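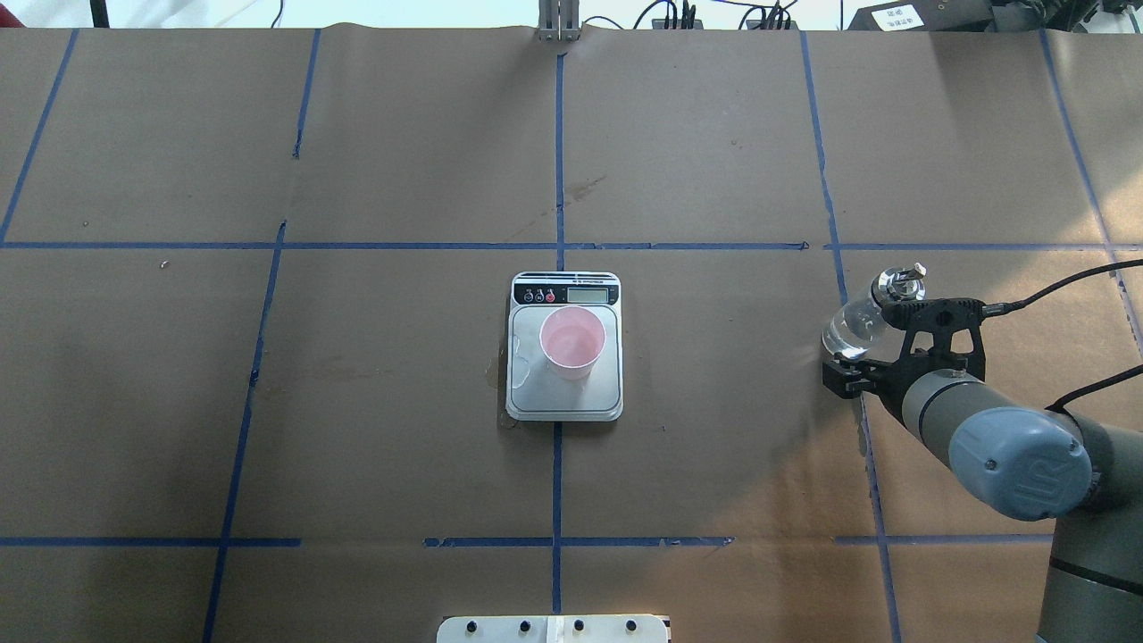
Pouring is the task that exposes a bad teacher, according to Maiara Guerra, and her objection to most robot training is that it starts with picking up blocks. A block is either in the gripper or on the table. Liquid keeps moving after the hand has stopped, and a robot that has learned only where the hand went has learned half of the job.

Her argument is the working premise at Jendine, a small automation firm in Nurkley that programs arms for kitchens, test labs and filling lines. Most of its output is data: recordings of a person performing a task through a robot, stored with the camera views, joint angles and gripper commands, then used to train a policy that performs the task without the person. The recording software is called Rulum and was written in-house. The handheld controller that goes with it is called Yin, and it's a scaled-down copy of the arm that the operator bends into position while the full-size arm follows.

The hardware at the working end is ordinary. A light gray UR arm carries a black gripper, and the gripper holds a clear bottle by the middle, with a metal fitting at the neck. The target is a pink plastic cup on a kitchen scale. Blue painter's tape divides the brown paper on the tabletop into uneven rectangles.

Tape is a common tool in this work and a frequently misunderstood one. The robot isn't told that the lines exist. They are for the person setting up the next attempt, who needs to move the cup and scale to a part of the table that is underrepresented in the recordings. Without marks, people put objects back where they were. Guerra says that a policy trained on such recordings will pour accurately onto one spot and fail a hand's width away. The lines don't have to be straight for this purpose. They do have to be left alone for the length of a session.

There are 2 established ways of showing an arm what to do, and Jendine has used both. In the first, known as kinesthetic teaching, the operator takes hold of the arm itself and leads it through the motion while the motors compensate for its weight. It's quick to learn, and the operator feels every contact directly. It also puts a pair of hands and a forearm in the camera view. A vision-based policy may come to depend on them, and they won't be present when it runs.

The second is remote control, or teleoperation. The operator stands clear of the table and works through Yin. The camera sees the arm and the objects and nothing else, and the motion recorded is one the arm has carried out under its own power. The cost is feel. Yin has no force feedback, so an operator judges contact by eye, and early recordings by any new operator tend to be slow and full of pauses.

Pauses matter more than they appear to. A policy trained by imitation reproduces what it's shown, including hesitation. If an operator habitually stops with the bottle tilted just short of flow, the trained arm may stop there as well and, seeing no change in its inputs, remain there. Rulum flags any stretch of stillness longer than 2 seconds, and someone decides whether it is trimmed or the attempt is thrown out. A pause before the tilt is usually trimmed. A pause during flow is left in, as the liquid is moving even though the arm is not.

Arlindo Queiroz trains the operators. His course runs for 5 days, and the first of them is spent away from the robot, pouring by hand into a cup on a scale. He wants people to notice how early they begin to turn the wrist back. A practiced hand starts its return well before the target weight is reached, and the remaining flow makes up the difference. New operators on Yin watch the cup instead, wait until it looks right, and overshoot.

"They drive the bottle," Queiroz said. "They should be driving the liquid."

The neck of the bottle sets how much control is possible. An open neck releases liquid in gulps as air works its way back in, and the flow rate at a given angle is hard to repeat. A pour fitting narrows the stream and steadies it, which makes the relation between wrist angle and flow easier for a model to learn. Guerra regards this as a legitimate simplification provided it's written down. A policy trained with one fitting shouldn't be expected to manage a different one – and when it's tried, it generally doesn't.

Scales serve two functions in pouring work. The plain one is scoring: the weight at the end is a number, and a number is harder to argue with than a video. The other is as an input to the policy. Kitchen scales suit the first use better than the second. Their readings settle slowly, and many shut themselves off to save the battery, so an operator who intends to score by weight has to check that the display is awake before tilting. Jendine keeps the scale reading out of the training data and has the model work from the cameras and joint positions alone.

Spills are kept on file. A drop that runs down the side of a cup, or a wet patch soaking into the paper beside the scale, changes the look of the table for every attempt afterward, and a policy that has only seen dry paper may behave differently over a dark area. Queiroz has operators continue over a stain until the sheet begins to lift, then replace it. Overfilled attempts are labeled as failures and excluded from imitation training, but they are used to train a separate model that estimates whether a pour is going well.

In May the firm began recording corrections. The trained policy runs the arm, an operator holds Yin, and when the motion starts to go wrong the operator takes over, recovers and hands control back. Each recovery is stored with the 3 seconds that came before it. Guerra considers these recordings worth more than clean demonstrations, because they cover states that a competent operator never enters. A person who always approaches the cup correctly provides no information on how to get back to it.

The difficulty is the handover. Yin and the arm must be in matching positions when control changes, or the arm will jump. Rulum currently slows the arm and blends between the two commands, and the blend is visible in the data as a soft, slightly late movement that belongs to neither the operator nor the policy. Whether to train on it is unresolved. Queiroz would cut it. Guerra has kept it so far, with a marker at each end, and is comparing models trained with and without the marked sections.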